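The Drawer of Old Phones

Every household has one. Ours is the second drawer down in the kitchen, the one that jams on a whisk, and until May it held what I firmly believed to be two old mobile phones and some string. It held rather more than that. It also held the instructions for a Fetura toaster we gave away, and a key to nothing.

What brought on the clear-out was a leaflet from Tikley, one of those outfits that will buy your old handset if you post it to them in a padded bag. The leaflet said that most homes are sitting on money. I have sat on most things in this home and had never noticed any, but it was raining, and I emptied the drawer on to the counter.

Old phones are surprisingly hard to part with. You pick one up meaning to be brisk and find yourself turning it over like a pebble from a good beach. The corners are worn just where your thumb used to go. You recall the shop, and the contract you didn't read, and the week you carried it about as if it were an egg. By the following spring you were throwing it at the sofa.

Colour is the other trouble. For years phones were black, and a black phone can be recycled with no more feeling than a tin of beans. Then the makers discovered purple, and salmon pink, and we were all done for. A purple phone looks pleased to see you. It is cheerful even from the side, where there is nothing to admire but a charging port and a row of little holes.

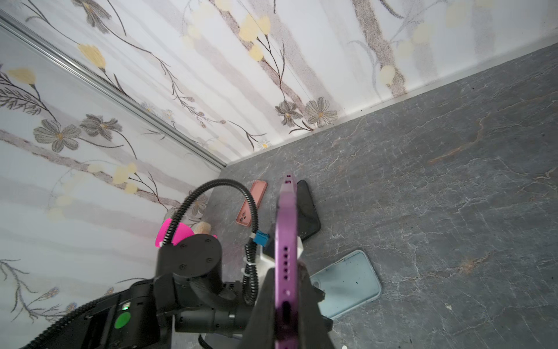

What is it worth?

Less than you think, and then a bit less again. Tikley's website asks you to grade your phone's condition, and its idea of "good" is one I have never managed to meet in person, let alone in a handset. I put in the model, ticked the boxes with what I considered to be candour, and was offered 331 pounds. This was so handsome that I looked again and found I had picked the wrong phone. The right one came to a sum that would have covered the padded bag.

A rival, Mwakyusa, does it differently and pays in points. You need 3,000 points for anything you might want and 500 for a mug. I have enough mugs. I did spend an evening working out how many phones stood between me and a decent set of pans, and it was more phones than anyone should own up to.

Then there is the business of wiping them. To wipe a phone you must charge it, and to charge it you need the lead, which lives in a different drawer with all the other leads. Once it wakes up it asks for a code. You try birthdays. You try the old house number. On the fourth go it lets you in and shows you 204 unread messages, nearly all of them from a pizza place that has closed.

I can't pretend I hurried through the photographs. There were a great many of the inside of my pocket, and one very good one of a dog I don't know.
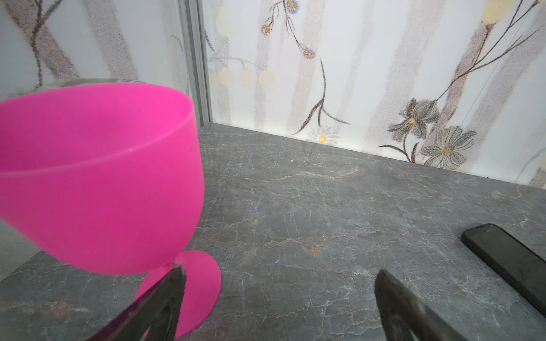
My own view is that a clear-out goes wrong the moment a second kind of thing is let on to the worktop. Phones alone can be dealt with in an afternoon. But phones come out in company, and the company is usually picnicware. A bright pink plastic goblet with a wide round bowl, standing on the same grey marble as a black phone, will win every time, because the phone only lies there with smudges on its glass and the goblet looks ready for a party. I bought a set of plastic ones years ago from Jallska, for a garden lunch that took place in the hall. They don't break, they don't fade to anything nicer, and the wine tastes faintly of bucket. I have never once thought of selling them.

So the goblets went back in the cupboard, and the phones were sorted into piles. One pile was for posting. The next was for keeping in case the current one falls down the loo, as the last one did. The third pile had no real purpose and was the biggest.

Tikley took three weeks to reply and downgraded everything I had sent by one step, for "signs of use". I did think of writing back to ask what else they had expected me to do with a phone. In the end I took the money and bought a new whisk, a smaller one, and the drawer now opens nearly all the way.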